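Zalier toothbrush and toothpaste guest pack – is it worth buying?

Posted 2024-08-25

I don't trust multipacks. Somebody, somewhere, has worked out that if you put enough small things in one clear bag, people will stop asking what each of them is like. The Zalier guest pack is exactly that sort of product, so I bought one with a fairly sour expression and have been using it through August.

It is sold for spare rooms, holiday lets and people whose relatives arrive without a washbag. I'm in the last group. We had 17 nights of visitors this summer and by the second lot I was tired of driving out to the late shop.

First, the brushes. The heads are on the large side and the bristles are sold as medium, though I'd call them firm. My gums noticed. After three weeks of twice-daily use the outer bristles had started to splay, which my usual Grukinix brush doesn't do until well into its second month. For a guest who stays two nights it doesn't matter at all. As a daily brush I wouldn't bother.

The handles are better than I expected. They're light, but there is enough of a ridge for a wet thumb, and the mixed colours do help when several people are sharing one bathroom. I would still have liked a space to write a name on. Yan manage it on their cheaper pack with a plain white strip near the base – not pretty, but it ends arguments.

The toothpaste is the weak part. It's very sweet, with a chalky finish, and the amount you get is mean. Two of my guests went back to their own. If you already keep a decent full-size tube by the basin, you are paying extra for something you'll leave in the drawer.

Then there's the bag. Thin, noisy, and no good for keeping things tidy once you have been into it a few times. I moved everything I had left into a lidded Flarkus box on day one and should have done so sooner with the last lot.
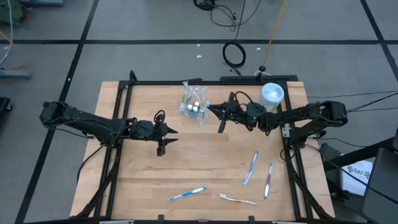
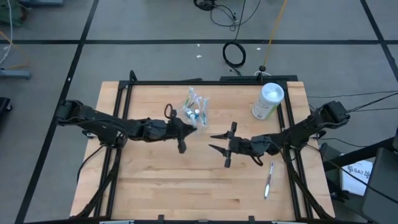 Toothbrushes in their clear bag, both times on the wooden top.

Takeshi Ueda wrote in to disagree about the bristles: he found them too soft if anything, and wonders whether the packs vary. He has put them in his holiday let for two seasons and has had no complaints, although he throws the toothpaste out and leaves a proper tube on the shelf. He also asks whether the Yan strip survives the damp, as his guests' names had run by the second morning.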